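Undgate site, Building 2 — monthly storage and egress check
Oct 11, 2023. Inspector: Rajitha Wickramasinghe. Accompanied by Lina Boutros.

- [x] Exit doors open fully, latches release
- [x] Extinguishers in date, pins sealed
- [ ] Aisle width, store room B. *Pallet left at bay 4. Moved during the visit, but same comment as July.*
- [x] Shelf load signs legible. *Bay 6 rated 140 kg, within limit.*
- [ ] Emergency lighting. *Unit 40 did not hold charge — replacement on order 1188.*
- [x] Spill kit complete
- [x] Bench containers free of cracks and sharp edges
- [ ] Eyewash log signed weekly. *Two entries missing. A. Coste to follow up.*

Open items go to G. Moffat. Recheck store room B before the next delivery.

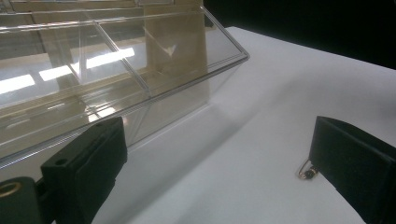
Bench container, clear acrylic, with divider.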